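The Slow Boat to Climmont

There are faster ways to get to Climmont. You can fly into the mainland and take the hydrofoil, and you will be eating lunch on the waterfront before the rest of us have finished breakfast. But if you have a free day and a decent book, I would urge you to take the old car ferry out of Gorkinance instead, in winter if you can manage it, when the summer crowds are gone and the crew have time to talk.

Gorkinance is a working port first and a pretty one second. The ferry terminal sits at the far end of the harbor, past the fish sheds and the grain silo, and it's a longer walk from the train station than the signs would have you believe. Give yourself 40 minutes with luggage, and stop at the bakery on the corner of the customs road, where the onion rolls come out early and sell out soon after. I bought two and wished the whole way across that I had bought four.

Foot passengers board through the car deck, which is noisy and smells of diesel and wet rope, and then climb three flights of steep stairs to the lounge. Get a seat on the left side going out. That's where you'll see the lighthouse at Um, and the seals, if the seals are in the mood.

The crossing takes most of the day, and I filled the hours the way people always have on boats – reading a bit, dozing a bit, writing postcards I then forgot to mail.

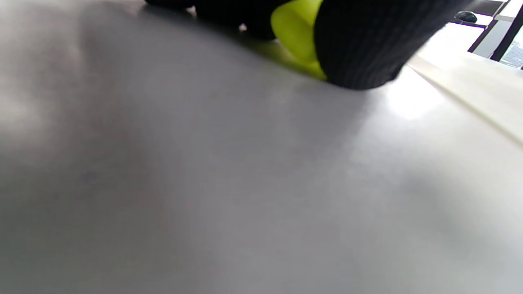
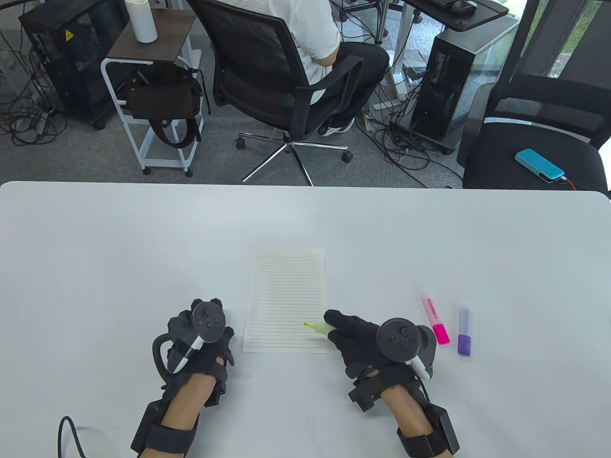
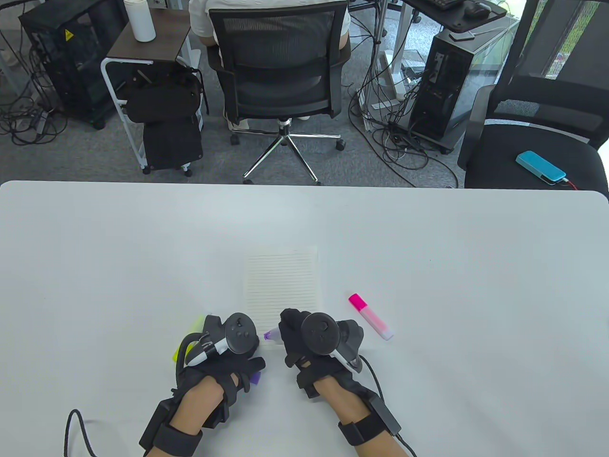
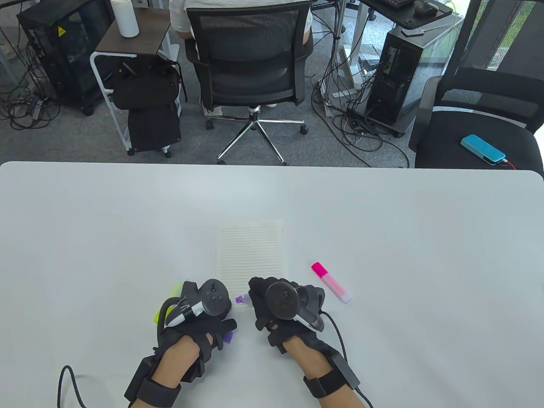
A stop at Um

Um is a tiny island with a short name and a very long pier. The ferry calls there for about 80 minutes to unload groceries, mail and the odd tractor, and passengers are welcome to get off and stretch their legs. Please do! There's a path up to the lighthouse that starts behind the harbor office, and from the top you can look back toward Gorkinance on one side and ahead to the hills of Climmont on the other. Listen for the horn. It sounds well before departure, and the walk down is quicker than the walk up, though muddier.

Getting there

In winter there are 3 sailings a week in each direction, and the timetable changes again in February, so check it before you book a room. Tickets are sold at the terminal window or through Jotgate, the booking site most of the island lines use now. I found the window friendlier, and the woman behind it talked me out of a cabin I didn't need. Cars should be reserved well ahead. Bicycles travel free and get tied to the railing with whatever rope is handy, so bring an old blanket if you care about your paint.

The cafeteria serves soup, fried fish and a very good rice pudding until the kettle goes off, an hour before Climmont. After that everyone drifts out on deck in their coats to watch the harbor lights come closer.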